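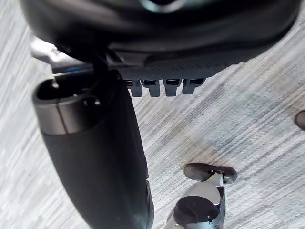 Figure 1. Wrist view with carpet below.

Handout 5: Gathering Examples by Hand

Welcome back, everyone. I said last time that we would get away from the math for a while, and I meant it, so put the loss curves in a drawer and let's talk about the part of the job that fills most of the working day. A learning system of the sort we use at Bikow copies what it is shown. Somebody has to do the showing, and for the next few weeks that somebody is you (and me, when my back allows it).

A quick reminder of words, as I know I switch between them when I get excited. An episode is one try at one task, from the moment you press record to the moment you press stop. A set is a pile of episodes of the same task. The operator is the person driving the arm, and the partner is the person at the laptop who keeps the log. You will take turns at both, and please do swap when you get tired - a tired operator makes small, sleepy motions, and the system learns those just as happily as the good ones.

Our target for the course is 1000 episodes across all the groups. That sounds like a mountain! It is really 25 in a sitting, many sittings in a row, and you will be surprised how quickly a sitting goes once you and your partner have a rhythm. Last March the Jevard group got through 61 before supper, though I would not ask that of anyone, and when we looked them over later the last ones were sloppy.

What the wrist camera gets

Please spend your first ten minutes doing nothing but looking at the wrist picture on the laptop while your partner moves the arm slowly about. It is a strange way to see a room. The camera rides along with the hand, so a good share of every picture is the hand itself, and that share hardly changes from one moment to the next. Everything else swings around behind it. A carpet with fine stripes can fill the view, and then you tilt the wrist and there is furniture, or a wall so bright that it has no detail left in it at all.

Beginners often ask whether we should crop the gripper out of the picture. I used to think so too. We leave it in, and I have come to like it there, as the position of the hand against the thing it is reaching for is a large part of what the system needs to learn. If you can't tell from the wrist picture how far you have to go, slow down and come in from another side.

Busy backgrounds
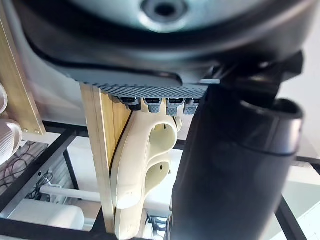 Benedetta Sorrentino wrote in the margin of my draft that I should say more about clutter, and that groups who tidy up before every sitting end up with a system that only works in a tidy room. She is quite right, and I have moved the section up on her account.

So, clutter. Cables, a power strip, wooden boards, the black bars of a metal frame: let them be in the view if that is how the room is that day. What you must watch is your own safety and the arm's. Before you record, walk the path of the arm with your eyes, and be sure there is no cable that it could catch and pull. If you have to move something, move it and then write down that you moved it. The log sheet has a column called Room for exactly this purpose, and it is the column that people leave blank.

Bright light deserves a note as well. Where the background washes out to white, a pale object can vanish against it. Try a few episodes with the blinds another way, and mark them in the log so that we can compare them in the Miyazaki room next month.

People in the view
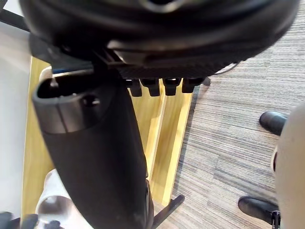 Figure 3. Pale wood, striped carpet and two black shoes in the wrist view.

Feet get into episodes. Mostly I don't mind, and we keep those episodes, with the word "feet" in the notes. I do mind if the operator's partner stands in the same place every single time, for then the system may take the feet as part of the task and go looking for them. Wander a little between episodes.

For next time

Record one sitting with your partner and bring the log, filled in by hand or typed, I don't mind which. Keep your failed tries, marked as failed, and please don't delete anything before I have seen it. The Brellent reader on the laptop will let you play episodes back at half speed, so pick two that you think are good and one that bothers you, and be ready to tell us why. Chargers go back on the shelf by the door.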